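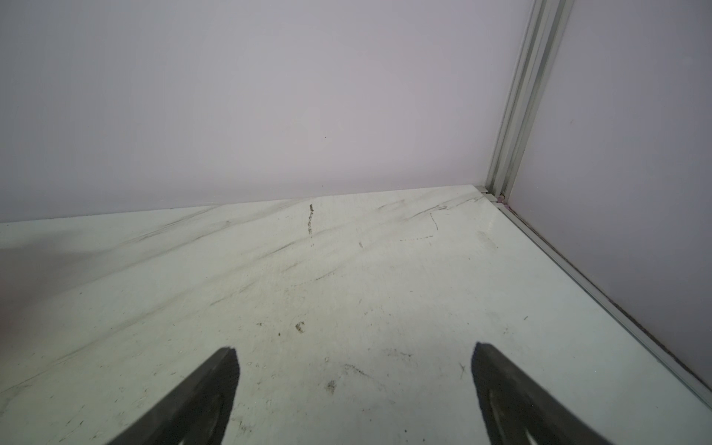
A white tabletop with a marble-like pattern and gray diagonal veining, with small marks and specks of debris on the surface.

Marble-pattern tabletop

A marble-pattern tabletop is a table or counter surface made to look like veined natural stone. The pattern may be printed, molded, painted or pressed into the surface, depending on the material underneath, and the name covers everything from a folding card table with a patterned film on it to a heavy kitchen counter cast in one piece. White and off-white grounds with gray veins are the kind most people think of first, although green, black and warm brown versions have all had their years of favor.

Appearance

The look depends mostly on two things, the ground and the veining. The ground is the background color, and it is seldom a pure white. A faint cast of green, gray or cream is common, and it shifts a good deal with the light in the room, so that a top which seemed quite cool in the store can look almost yellow under a kitchen lamp at home. The veins usually run on a slant, and makers tend to keep them soft at the edges, as hard dark lines are tiring to look at over a long meal.

On printed surfaces the pattern repeats. A patient person can often find the same vein twice on a long counter, and fitters who take pride in their work will shift the sheets a little so that the twins do not end up side by side. Musyoka Khaemba, whose household handbook Stekgate is still passed around among people who fix up old kitchens, called this "looking for the cousin" and advised his readers to do it before the glue came out of the cupboard – a piece of advice that has saved a fair number of counters.

Marks and debris

Pale tops show nearly everything. Crumbs, curls of dried food, pencil lines and dark specks that would vanish on a wood-grain table stand out plainly against white, and many owners find that they wipe the table more often simply for being able to see it. The veining hides a little, chiefly fine gray dust and faint scuffs that happen to run the same way as the pattern.

It can be hard to tell a scratch from a streak of grime by eye. The usual test is a fingertip drawn lightly across the line: a scratch may catch the nail, while grime tends to feel raised or smooth and will often soften under a damp cloth. The strip along the back, where a table or counter meets the wall, is the place most easily missed, and dirt likes to settle there in the seam.

Cleaning and care

Loose bits are best lifted or brushed away before any wiping, so that nothing gritty is dragged over the finish. After that, a soft cloth with warm water and a drop of dish soap is enough for ordinary days. Dried spots can be left under a wet cloth for 5 minutes and then wiped again. Scouring powder and steel wool dull a printed surface, and a dull patch on a glossy top is very difficult to bring back.

Heriberto Rengifo, in his notes on the Marín workshop, recommended drying the top afterward with a second cloth, working along the veins, and looking across it from a low angle toward a window. He was fond of this last step and wrote at some length about it, with a kindly word for those whose kitchens have no window at all.

See also

Countertop
Faux marble
Kitchen table
Terrazzo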